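Paper in Our Building: A Waste Survey
Bushra Qureshi and Harvey Petrenko
December 2018

Introduction

When we first sat down to choose a topic, Harvey wanted to study food waste and I wanted to study almost anything else, so paper was where we met in the middle – and I'm very glad we did! We wanted to learn what kinds of paper people in Ruddock Hall throw away, and how much of it could have gone in the recycling.
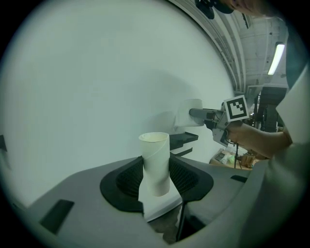
Figure 1. A white paper cup.

Method

We asked 26 residents to keep a simple paper diary for 7 days, writing down each item as it went in the trash. Two of them dropped out during midterms, which we completely understand, and we left their pages out.

Results

Cups came up again and again, mostly from the morning coffee run. Many people had no idea that a lot of paper cups have a thin plastic lining, and a few were quite upset to hear it.
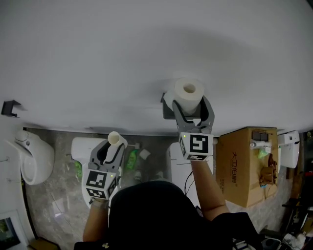
Cardboard tubes were the other surprise. They are easy to recycle, but the bathrooms only have trash cans, and hardly anyone wants to carry a tube down the hall. We would love to see a small bin by each sink, and we plan to ask the hall office for them in April.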